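Ticket: Table in reading corner, items keep ending up on floor
Opened by: Noreen Rana
Assigned to: Marcus Ruiz-Ortega
Priority: Low (changed from Urgent by Marcus)
Status: Waiting on requester

Original report

The round table by the wall has developed opinions. Put anything cylindrical on it and it heads for the pink seat. On Thursday it was a jar lid, then a glue stick, then my lunch, which I had considered fairly stable. The table came from Beditz, cost more than it should have, and has been in the corner since February. Please fix or replace. I would also accept an apology from it.

Marcus, first reply

Has anybody moved it? Is there anything folded under a foot? And what normally lives on top? I've been told "supplies," a word that covered a car battery the last time I heard it in this building.

Noreen

Not moved. Nothing folded under anything. Supplies are little boxes, tubs, small things in zip bags, whatever is being sorted that day.
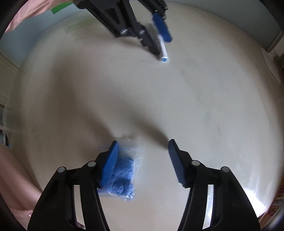

I tried the level app on my phone. It says the table is 23 degrees off, so either the app is broken or we're all standing on a hill.

Marcus

It's the app. At 23 degrees you'd be filing this against the building. Borrow the real level from Anum Farooqui and put it directly on the tabletop, once toward the wall and once along it. Clear the top first.

Noreen

Define clear. There is a sorting system in progress and I'm under instructions from Shazia Pirzada not to disturb it. As far as I can tell the system is that each box goes wherever there was room.
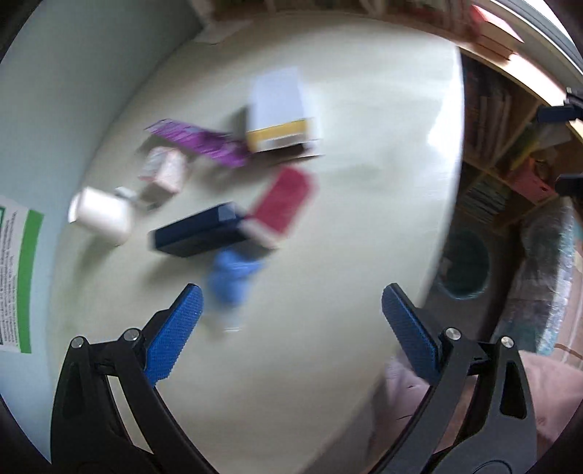 Shazia has since clarified that it's by "type." She didn't say type of what. I have permission to slide things to one side, provided I slide them back in the same order, so I'm drawing a map.

Update, 4:15 p.m.

Level borrowed. Bubble is centered along the wall and a hair off toward it. Anum says a hair is within tolerance. The glue stick disagrees.

Marcus

OK, that's a foot. Those Beditz tables have a screw-in leveler on each leg and they back themselves out when people lean on the edge. Get down there and turn the one nearest the seat, a quarter turn at a time, counterclockwise looking from above. Then try it with something round that you don't mind losing.

Noreen

Counterclockwise from above, while I am below. Fine.

Did a quarter turn. Worse. Did a half turn the other way, which was apparently what you meant. Better. Aniela Kozłowski held the top still and offered commentary. A drink can makes a good tester, by the way: heavy enough to take seriously and very willing to roll.

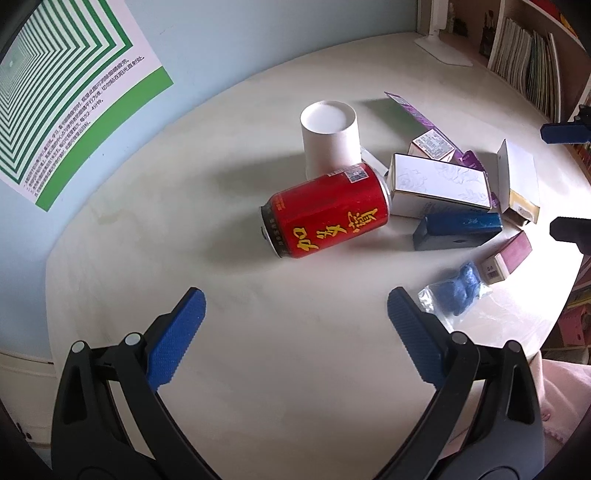
Resolution steps (Marcus, for the next person)

1. Use a real level. Do not use the phone.
2. Turn the leveler a quarter turn, check, repeat. If it gets worse, go the other way and don't tell me.
3. Tighten the lock nut against the leg when you're done. Noreen, did you tighten the lock nut?

Noreen

There's a lock nut?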